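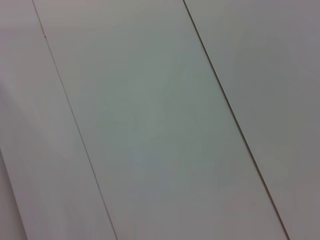

Part 4. Looking after the table and the wrist camera

If you have come straight from Part 3, your arm should be powered down, parked in its rest pose, and the key should be in your pocket. Please check the pocket. I have walked back across the Sultbridge hall more times than I care to remember to fetch a key that was still sitting in the controller.

We spend this session on the parts of the Mellden cell that people tend to walk past, meaning the work surface, the seams between its panels, and the little camera that looks down at them from the wrist. They are easy to ignore for months, and then one afternoon the arm starts setting parts down a hair to the left and everybody blames the software (I did too, my first year!).

4.1 The surface

A close wrist view of bare panels is the view you want to get to know. The panels are pale and matte, so there is very little glare to fight with, and the seams run across the view on a slant as dark hairlines. Notice that the seams don't all look alike. The one on the right is crisp and nearly black, while the one to its left is finer and goes a bit soft toward the bottom. You may have to look twice for the faint streaks and smudges on the middle panel. There is also a tiny dark speck sitting right on the left seam, near the top, and a speck in that spot is worth writing down in your log, with the panel number, before you touch it.

Cleaning goes like this:

1. Tell your bench partner you are starting, and hang the tag on the pendant.
2. Brush along each seam with the soft brush, always in the direction of the seam. Brushing across it pushes dust down into the gap.
3. Wipe each panel with a barely damp cloth, in long straight strokes. Round and round feels more thorough, I know, but it leaves loops that show up later.
4. Let everything dry fully. Have a drink of water, stretch your back, fill in your log.
5. Run a clean fingertip lightly over each seam. If you can feel one panel standing higher than its neighbor, mark it with a bit of tape and go on to 4.2.

Please keep solvent away from the panels. The bottle on the Ostrowski shelf is for the rail and the bearings, and it will take the matte finish right off.

4.2 Leveling a panel

Each panel rests on screws that you reach from underneath. Loosen the locknut first, turn the screw no more than a quarter turn, snug the locknut down again, and feel the seam once more. Go slowly, and go back and forth between the two ends of the panel, for if you fix one end in a single go you will very likely lift the other. When it feels even to the finger, lay the steel straightedge over the seam and try the thin feeler gauge under it at both ends and in the middle.

4.3 Checking the camera against the seams

With the surface clean and level, turn the key, clear the tag, and jog the arm up to the check pose, which is stored as pose 211. Keep the speed at 40 percent on the way there and drop it for the last stretch. Take a still, then compare it with the reference still in your cell folder. The seams should fall in the same places and lean at the same angle.

If they are shifted but the angle is right, suspect the camera bracket. If the angle has changed, suspect the wrist joint or a bumped mount, and come and find an instructor before you loosen anything. A seam that looks softer than it does in the reference often means a smeared lens, so clean the lens and take another still before you start hunting for trouble elsewhere.

The full calibration is due every 1000 cycles, and the seam check every 80. Reset only the counter for the job you did. The two buttons are next to each other and look the same, and the folks at Cleststead once went most of July on the wrong one.

For next time: bring your log with the 4.1 and 4.3 entries filled in, along with a printed copy of your still, and read Part 5 as far as the section on cable strain relief.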